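Search news and notices
Enter keyword
Go

Shared kitchen at Barlow gets a new lease on life

By Ita Fitzgerald
July

The second-floor kitchen at Barlow is open to everyone again, and what a difference! After weeks of carrying mugs down to the lobby sink, tenants can wash up, make tea and sit down together on their own floor. The building set aside $3000 for the work, and Finbarr Noonan, who ran it, came in $465 under.

Most of what people loved about the old room has stayed. The warm brown wooden cabinets got a good cleaning and new hinges, and the bulletin board is still the place for posters and papers of every kind.

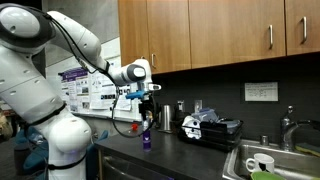

Noonan asked each office what it wanted most, and the answers were wonderfully modest. People wanted somewhere to put clean dishes, a faucet that didn't drip and enough plates for a group lunch. They got all of it, and Serpil Ersoy from Laaksonen has already put up a sign-up sheet for a monthly soup day (lentil is first, and yes, there will be bread).

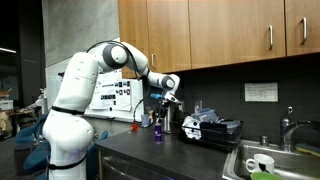 Dishes were the sore point for years, so the new routine starts there. Wash it, rack it, and put it away before you go home. The black dish rack sits right beside the stainless steel sink, with plates standing upright at one end, and the sponge has its spot along the edge of the sink. Catríona Ó Néill of Kukex has taken on the first month of kitchen duty and says she is thrilled to be asked about forks for a change. The dishwasher stays too, and it runs at 5 every afternoon. 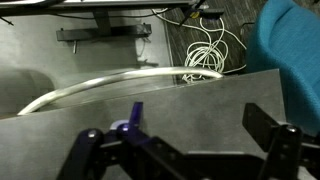 Seating comes next. Several offices have asked for a proper spot to eat away from their desks, and Kheri Nyanda at Pralletell is collecting ideas for the layout. The teal upholstered chair is a favorite already, and the wide dark gray work surface near it has plenty of fans who would love to see it used for shared lunches. Drop a note in Nyanda's mailbox if you have a plan, a sketch or just a strong opinion about stools!

Spare mugs are welcome through the end of the month. Please leave them on the counter with your office name on a slip of paper.

Recent items
Bike room keys ready for pickup
Lobby plants need new homes
Soup day: call for recipes
Elevator inspection notice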